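更新：八月
栏目：机器人与自动化 / 装置与维护
作者：Jui-lin Sin

3 手持夹爪装置的结构、标定与日常维护

3.1 装置组成

本文所用数据均由一套双手手持夹爪采集，实验室内部编号为 Hao。左右两只夹爪结构相同，各自带有一台随夹爪运动的相机，视野下部固定包含本侧夹爪的壳体、连杆和指尖。操作者双手各持一只，直接在桌面上完成抓取与放置，位姿由机载惯性单元和视觉里程计联合估计，开合量由电机侧编码器读出。后端主机运行 Flevero 采集软件，负责时间戳对齐和落盘；回放与标注使用 Orkix。两套软件之间以中间文件交换数据，不共享数据库，因此夹爪序列号、标定版本和指垫批次必须写入每个文件的头部，否则后续无法追溯。

夹爪为对称连杆式。中央壳体表面有竖向密排棱纹，两侧为水滴形外罩，罩内容纳传动件。两根黑色连杆分别自银色枢轴向左上和右上伸出，末端以较小的金属销与指部相接。指部前端装有蓝色带纹理的指垫，为易损件。整个传动链中间隙的主要来源有三处：枢轴与连杆孔的配合、末端销的径向磨损、指垫与指座之间的压缩变形。前两处的影响随使用时间缓慢增长，第三处则在更换指垫后的最初一段时间内变化最快。

3.2 开合零点标定

零点标定在每次更换指垫、拆装连杆或更换编码器线缆后进行。步骤如下。夹爪水平放置于 V 形座，断开负载，令其以低速闭合至两指垫刚刚接触，记录编码器读数；再张开至机械限位，记录第二个读数；往复五次取中值。闭合端读数的离散度若超过允许值，先检查指垫是否翘边，再检查末端销。实践中翘边占绝大多数，拆检末端销之前应当先把指垫压实重测。

需要注意闭合端的判定条件。早期版本以电流阈值判定接触，阈值设在 400 mA。新指垫较软，电流上升平缓，判定点偏晚，零点因此系统性地偏向过闭合一侧；指垫老化变硬后，同一阈值又会使判定点提前。现行版本改用电流变化率与编码器速度的联合条件，并在闭合末段将速度再降一级。修改之后，换垫前后的零点差异明显减小，采集数据中的开合量可以跨批次直接比较。

张开端以机械限位为准，不受指垫影响，但对枢轴螺钉的松动敏感。若张开端读数相对上次标定发生单向漂移而闭合端正常，应拆开对应一侧外罩，检查枢轴螺钉的防松标记。左右两侧连杆由同一传动件驱动，单侧松动会造成两指不同步，在图像上表现为指尖中线偏离壳体中线。该偏离可由 Orkix 中的中线叠加功能读出，无需额外量具。

3.3 相机与指尖的相对位姿

相机支架以两颗定位销和三颗螺钉固定于壳体后方。拆下支架后外参必须重新标定，使用棋盘格标定板，在工作距离范围内采集不少于三十个姿态。重投影误差合格并不足以放行，还须做一次指尖检验：令夹爪张开至固定开度，在图像中量取左右指垫前缘的像素坐标，与存档值比较。支架轻微受撞时重投影误差往往仍然合格，指尖坐标却已偏移，原因在于前者约束的是内参以及相机与标定板的关系，对相机在壳体上的安装角度并不敏感。

支架螺钉的拧紧顺序对重复性也有影响。先插销，后按对角次序分两轮拧紧，可使指尖坐标在拆装前后保持一致。螺钉不得使用高强度螺纹胶，壳体一侧的嵌件在反复加热拆卸后会松脱，这一故障在第一版壳体上出现过两次，修复时只能更换整个后壳。

3.4 指垫与外罩的清洁

指垫表面的纹理容易积存灰尘、织物纤维和果皮上的蜡质。纤维对摩擦的影响较小，蜡质的影响较大，光滑的果实夹持时出现缓慢滑移多与此有关。清洁时以无尘布蘸少量异丙醇沿纹理方向擦拭，待完全挥发后再装机。不使用丙酮，也不用热风加速干燥。指垫背面的双面胶层在异丙醇浸润后粘接强度下降，擦拭时布面应拧干，液体不得流入指垫与指座之间的缝隙。

外罩只做表面除尘。水滴形外罩靠近尖端处有三角形开口，擦拭方向应由开口向外，防止碎屑落入罩内。罩内润滑脂每累计 1,400 次采集更换一次，用量以薄薄覆盖齿面为限。过量的润滑脂会沿枢轴渗出，污染连杆，进而转移到指垫上。曾有一批数据在后半程出现连续滑落，逐件排查后确认即为此因，该批 517 条轨迹中受影响的部分已从训练集中剔除。

3.5 采集现场的检查流程

采集在多处普通室内环境中进行，桌面、台布、光照和背景均不作统一。环境差异本身是数据集所需要的，但会给装置检查带来两个问题。其一，窗户进入视野时自动曝光会压低前景亮度，深色外罩与连杆的边缘变得难以分辨，中线叠加功能随之失效。其二，带花纹的台布特征点丰富，有利于视觉里程计，但操作中台布若被指尖带动，里程计会把台布的位移误认为相机运动。对前一问题，检查帧改用固定曝光单独采集；对后一问题，任务开始前将台布抚平，并要求指垫抬离布面后再做横向移动。

果蔬收纳任务是检查流程中使用最多的一项。物品放入或取出浅口纸托盘，尺寸、硬度和表面光泽差别较大，短时间内即可覆盖开合量的大部分区间。图 1 为该任务中由一只手持夹爪的相机拍摄的一帧，红色托盘内底为白色，盘中有橘子、黄绿色番茄和两段深紫黑色外皮、形似甘蔗的短段等，另一只夹爪在托盘左侧夹持一个橘子。

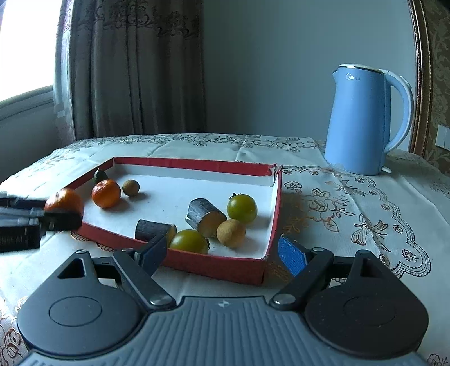
图 1 果蔬收纳任务中的机载相机视图，两只夹爪同时在视野内。

双夹爪之间的时间同步利用此类重叠视野进行抽检。当一只夹爪进入另一只的相机视野时，选取被观察夹爪开合动作的起始帧，与其自身编码器的起始时刻比较，差值应小于一个帧周期。超出时先检查主机 USB 端口分配，两台相机不得接在同一集线器上；再检查 Flevero 的时钟源设置。被观察的一侧常因离焦而模糊，起始帧的判读以指尖轮廓的整体位移为准，不依据纹理细节。

托盘边沿对指尖的影响也需单独说明。从近侧盘壁附近抓取物品时，一侧指垫可能先触及盘壁，连杆受到侧向力，长期重复后末端销呈单向磨损。为此规定抓取近壁物品时夹爪须先越过盘沿再下降，不得贴壁滑入。纸质盘壁刚度低，单次接触的力有限，编码器上通常看不到异常，因而不能依靠读数报警，只能在操作规程中约束。塑料周转盒刚度较高，同样的接触会在电流曲线上留下尖峰，可据此设置自动标记。

3.6 维护记录与故障统计

维护记录以单只夹爪为单位，项目包括零点读数、指尖像素坐标、指垫批次、累计采集次数以及更换件。记录由 Orkix 在导入数据时自动生成草稿，操作者补充更换件后提交。统计期内两只夹爪累计完成 915 次采集后进行了首次拆检，主要发现为左侧连杆末端销磨损和右侧指垫边缘翘起，其余部件未见异常。末端销更换为 Hastbridge 提供的淬硬销，尺寸不变，更换后重新执行 3.2 节的零点标定和 3.3 节的指尖检验。

故障按对数据的影响分为两级。一级故障使位姿或开合量不可信，包括支架位移、编码器丢步和时钟失步，发现后当次会话全部数据作废，不作事后修正。二级故障只影响操作成功率，包括指垫污染、轻微翘边和润滑脂渗出，数据保留，并在文件头中写入标记，由训练端决定取舍。分级以故障现象为准，与维修所需时间无关：支架复位只需几分钟，却属于一级；更换指垫并完成重新标定耗时较长，仍归入二级。

编码器丢步目前没有可靠的在线检测手段。现行做法是在每段会话结束后令夹爪空载闭合一次，将读数与零点比较，偏差超限则整段会话回退处理。线缆在腕部的弯折半径过小是丢步最常见的诱因，加装弹性护套后，该类故障在后续会话中未再记录到。护套会略微增加腕部的转动阻力，对位姿估计没有可测的影响，但操作者普遍反映长时间使用时前臂更易疲劳，单次会话时长因此相应缩短。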